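Who gets to say the arm is ready?

By Edith Henao

At the Sterkside returns depot, the sorting line runs 25 stations. Two of them now have an arm in place of a person. The arms were supplied by Clikov, the software that plans their grasps is called Soteo, and the change has been discussed in the building mostly as a question of jobs. I think that is the wrong first question. The first question is who decides what the arm has to be able to do before it is put on the line, and at Sterkside the people who know the work were asked very late.

A returns depot handles what customers send back. The items arrive out of their packaging, in bags or boxes with other items. A sorter picks up each one, looks at it, decides whether it can be resold, and puts it in a tote. The lifting is light. Most of the skill is in the hands and eyes: knowing that a glass will slip if gripped by the rim, that a soft ball needs less force than it looks like it needs, and that a piece of fruit in a box of sporting goods means the whole box should be set aside.

Before an arm is given real stock, its grasps are tried in simulation. The supplier builds a digital tabletop, places objects on it, and runs the grasp planner against thousands of arrangements. Whatever the simulator contains is what the arm has been tested against. Whatever it leaves out will be met for the first time on shift. 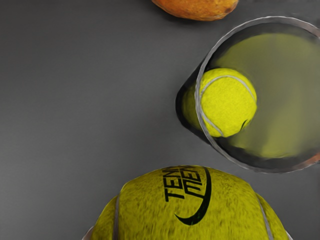
Simulated tabletop with tennis balls, a transparent container and an orange, fruit-like object.

I think highly of this method. It is cheap, it breaks nothing, and a fault found there never reaches a sorter's hands. Transparent objects are a good case. A clear container is hard for a depth sensor, and harder again when there is a ball behind it or inside it, so it is sensible to include one. My objection concerns the list of objects and arrangements, which at Sterkside was drawn up from the product catalogue. The catalogue describes goods as they leave the warehouse. It has no entry for a cup with a hairline crack, a ball the dog has had, or a sandwich bag of screws.

Delali Owusu has worked station six since the line opened. She was shown the list in February, when the arms were already bolted down. In one tea break she wrote out a second list, by hand, of things that had come down her chute and given her trouble. Much of it concerned arrangement: items nested in other items, items stuck together with old tape, items that roll when the one beside them is moved. The integrator's engineer, Rizwan Hettiarachchi, took the list away and added most of it to the test set. He told me that the pick success rate in simulation dropped when he did so, and that he considered the lower figure the more useful one. I agree with him.

What changed for the staff is easy to describe and hard to cost. Quyên La used to sort at one of the converted stations. She now minds both arms. When an arm fails a pick it stops and lights a lamp, and she clears the item by hand. Her pay grade is the same. Her work is made up entirely of the items the arm could not manage, with none of the easy ones in between. She describes the shift as more tiring, although she handles fewer objects. The depot's output sheet records the arm's picks under the arm and her clearances under downtime.

That last detail deserves attention from anyone running one of these projects. If an intervention is logged as downtime, the person doing it appears in the figures as a cost of the machine's failure. Log it as a pick, with a code for the reason, and two things follow. The labour becomes visible, and the reason codes become the next version of the test list. The same entry serves payroll and engineering, and the work of coding it is a few seconds on a touch screen.

Management's reply, put to me by the shift lead, Edith Taipe, is that the arms are at trial stage and job descriptions will be reviewed when the trial ends. I accept that the trial should be allowed to run. I do not accept the order of events. A trial sets habits. By the time of the review, minding two arms at a sorter's grade will be the established practice, and the argument will be about whether to change it — a much harder argument to win than the one about how to set it up.

My proposal is modest. Sorters should have paid hours to write and revise the simulation object list, beginning before the equipment is ordered. Clearances should be logged as work. The minding role should have its own description and grade from the first day of any trial, with a rotation back to ordinary stations so that the hard items are shared. None of this requires a change to the arms or to the software.

Sterkside plans to convert a further two stations. The object list for those has not yet been written, and Owusu has asked to see the draft.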